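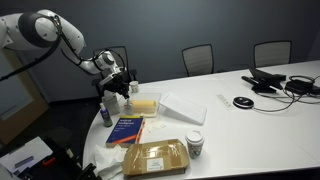

Pollik equipment budget – README

What the tabletop clearing setup costs us, what it will cost us next, and which lines were wishful thinking. Kept next to the Bindance recordings so that whoever asks for money can see what the money does all day, namely put household clutter into a plastic bin.

Files
budget.csv – one row per purchase, 2537 in total, cables included
wishlist.csv – longer than budget.csv
quotes/ – Veltska and Kasten, latest version only

Columns
item, supplier, price, lead_weeks, spare (yes/no), regret (0 to 2)

Notes for planning
Props are the cheapest line and the one that runs over. Sponges, spray bottles, pens and tissues come to around 400 a year. The AI textbook was bought once and counts as capital equipment.

Order gripper fingers in pairs. Kasten sells them singly, at a price that suggests they'd like you not to.

Veltska quotes leave out the wrist camera cable. Add 200 before you send anything up for approval.

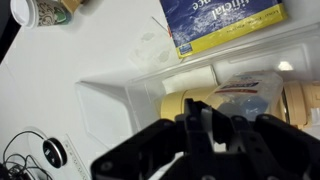

Bin, book and gripper fingers. Only the fingers have a lead time.

Known gaps
Coffee is not tracked – see regret column. Prices before April were typed in from paper and a few are probably wrong. Table is on the facilities budget, please leave it there.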